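Home | Bedroom | Kitchen | Laundry | Reviews A-Z | Contact

Print this page | E-mail to a friend

Uvura Plush Bed Blanket, orange
Reviewed by Itsuki Takeda

The box says "hotel softness, zero upkeep." I have owned enough plush blankets to doubt the second half, so I bought this one with my own money at the Rattanakul outlet in Gusville and kept it on the bed for 53 nights.

Softness first. Fine, it's soft. So is every plush blanket on the day you buy it. What I wanted to know was how it would look after a few washes, and the pile has held up better than I expected. It has not gone crunchy, which my old Pronumix did by the second wash.

The zero upkeep claim is nonsense. The pile marks if you so much as lean on it. Fold laundry on the bed and you get streaks and dents, and they stay until you brush them out with your hand. Some people like that velvety look. I find it fussy on a blanket that lives on top of the bed all day.

The color is also a gamble. Uvura calls it one shade of orange, but it goes from peach to rust depending on which way the nap lies. If you're trying to match curtains, order a swatch. They charge $2 for it, which annoyed me.

It does make a decent surface for folding knits. Nothing slides around the way it does on my satin cover. Shedding was my other worry, and I picked a little orange fuzz off a pale sweater the first week and none after that.

The store page has 3,747 ratings, nearly all glowing. I'd guess a lot of them were written on day one. Three stars from me, and I'd only buy it again on sale.

Knits folded on the orange pile:
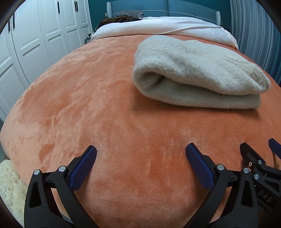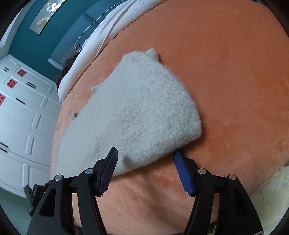
Can the marks in the pile be brushed out for good?

They come back as soon as something is set down on the blanket. A soft clothes brush worked in one direction evens it up for the day, and a short tumble on low after washing helps a bit too.

378 shares | 2 comments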